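Workshop > Notebooks > Toy repair and reissue > Large bricks

Notebook: large bricks, washing and clutch check
May 2025

Started on the Vanavcombe donation. Tipped the first lot out on the table in a heap, mostly red with yellow and orange mixed in and one green.

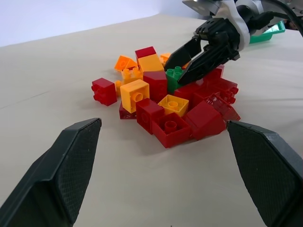 The whole donation is 400 bricks by the slip that came with it. I haven't checked that figure and don't plan to until everything is through the wash. They came in three crates from the nursery and are going back out as loan sets for Salport, so they need to be clean, uncracked and still able to hold together when a small child carries a tower across the room.

Order of work as agreed with Gwenaël last week:

Pull anything chewed or split.
Wash at 40 degrees C, mild soap, mesh bags.
Dry studs down on the racks overnight.
Clutch check, one brick on another, both ways.
Sort into sets and bag.

Washing. Used the Caron sink, not the small one. The bags should be half full at most. I filled the first one properly and the bricks in the middle came out with the soap still inside, round the tube. Rinsed those again by hand. A bottle brush gets into the tube on the 2x2s but is too fat for the narrow space between the tube and the wall. The old toothbrush is better. Somebody please order a few more.

Stickers. More of these than I expected, nearly all on the flat sides. Warm water and a thumbnail takes the paper off. The glue needs cooking oil on a rag, ten minutes, then soap again. Do not use the citrus remover. I tried a dab on an orange brick from the scrap box and it left a dull patch that won't polish out.

Color. The reds aren't all the same red. There is the ordinary one, a darker one, and at least one that looks a bit see-through at the walls. I take it that they come from different makers or different years. It doesn't matter for looks but it may matter for fit, so I'm keeping the odd reds in their own bag until the clutch check is done. If they grip the others they can go back in with the rest.

Clutch check. Did 22 bricks this afternoon, dry ones from the trial wash on Friday. Method: press onto the reference brick, lift by the top one, hold for a slow count of five, then swap them over. All held except 3. Two of those were loose both ways. The third held as the top brick and fell off as the bottom one, which I put down to worn studs. Marked with wax pencil and put in the tray by the window. Lionel wants to look at them before they go to scrap.

The reference brick is the blue one in the drawer with tape on it. Please leave it in the drawer. It was in the demo box again this morning.

Slopes. The sloped bricks can't be checked the same way because there is less to press on. Checked them as the top brick only. Gwenaël thinks that's enough and I agree, nobody builds much on a slope.

Sets. The old list calls for equal amounts of each color, and we won't manage that from this lot if the other crates are as heavy on red. Options are to make the sets mostly red and say so on the card, or to borrow green from the Zotia stock. I'd prefer to leave the Zotia stock alone, it was only sorted last winter. Asked Lionel Roussel by note, waiting to hear.

Left to do:
Second and third crates, not opened yet.
New mesh bags, two have holes at the seam.
Card text for the sets.
Find the lid for the long rack. Without it the bricks on the end pick up sawdust from the bench.

Added later: Lionel says mostly red is fine and to leave Zotia as it is. He also says the loose ones can be kept as a build-free sorting set for the youngest group, so don't scrap them. I've moved the tray to shelf two and relabeled it.

G. Pichon has the clutch check from here, I'm on chair legs the rest of the week.

Last updated: June, note on loose bricks added
Contact the workshop | Copyright Salport Toy Workshop | Back to top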